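Section 5. Rim-grasp trials with open containers

Read this section after you have finished the arm checks in Section 2. It covers the Livora grasp routine for containers that have a rim and no handle, which is most of the containers people own and very few of the ones robot labs used to test on.

What the method does

Older routines looked for the middle of an object and went for it. The middle of a basket is air. Livora looks for a graspable edge instead, scores short stretches of rim, and sends the gripper to the one with the best score. It then lifts, checks the tilt, and decides whether to carry on or put the thing back down and think about its choices.

In our own runs at the Drutport bench we logged 200 lifts. The routine kept hold of the container in 73 percent of them. We would love to print a bigger number, and so would the people who pay for the bench.

Before you start

Clear the tabletop of everything except the container and, if your trial calls for one, a single small distractor object. Mugs, phones and sandwiches have all been scored as rims at one time or another. The sandwich scored well.

Close the Jelance control panel on any other computer. Two panels can talk to one arm, and the arm will try to please both.

Running a trial

1. Set the container on the table, open side up, anywhere inside the reach area. Don't line it up with the table edge. The routine is supposed to cope with odd angles, and you'll learn nothing by being tidy.

2. If you are using a distractor, put it next to the container. Leave it standing or lying as you like, but write down which.

3. In Jelance, choose Trial, then Rim, then New. Type a container name. "Basket" is fine. "Basket_final_new_2" is how we lost most of March.

4. Press Scan and wait for the rim map. Good stretches show in green, poor ones in gray. A woven rim will look patchy on the map. Leave the settings alone at this stage, however strong the urge.

5. Press Grasp. The arm moves in, closes on the chosen stretch and stops.

Caution: Keep your hands off the table from this step until the arm is parked. The force limit protects the container. Your fingers were not part of the study.

6. Press Lift. With a one-sided hold on a corner, expect the container to come up at a slant. A slant is allowed. Only a tilt past the limit you set in Section 2 counts against the trial.
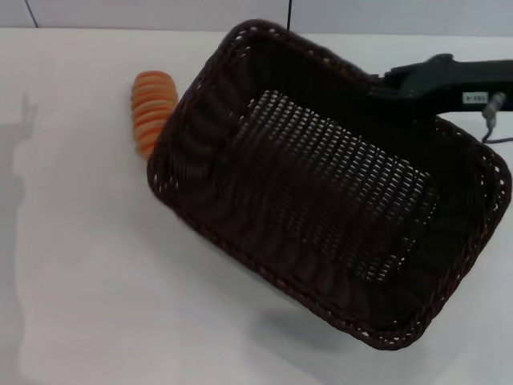
7. Press Hold and let the timer run for 5 seconds. Watch the gap between the container and its shadow, an easy way to spot a slow slip before the software gets around to mentioning it.

8. Press Lower, then Release. Wait for the Parked message before you reach in.

9. Mark the result as Held, Slipped or Missed. If the container stayed in the gripper but the distractor got knocked over, mark Held and tick Contact. Please resist the category "Sort of," which an earlier version offered and everyone used.

Notes on woven containers

Wicker gives a little under pressure, so the Kütt force reading may sag just after the gripper closes. Let it settle before you lift. If the reading keeps dropping, cancel the trial and scan again from step 4.

Openings in the weave can confuse the scan when the table is pale, as the tabletop shows through and gets counted as base. This affects the depth estimate more than the rim score. If the depth looks silly, save the trial anyway and tick Depth Suspect. We collect these.

After the last trial, press Export and check that the file is larger than zero. Then go to Section 6, which deals with containers that have something in them.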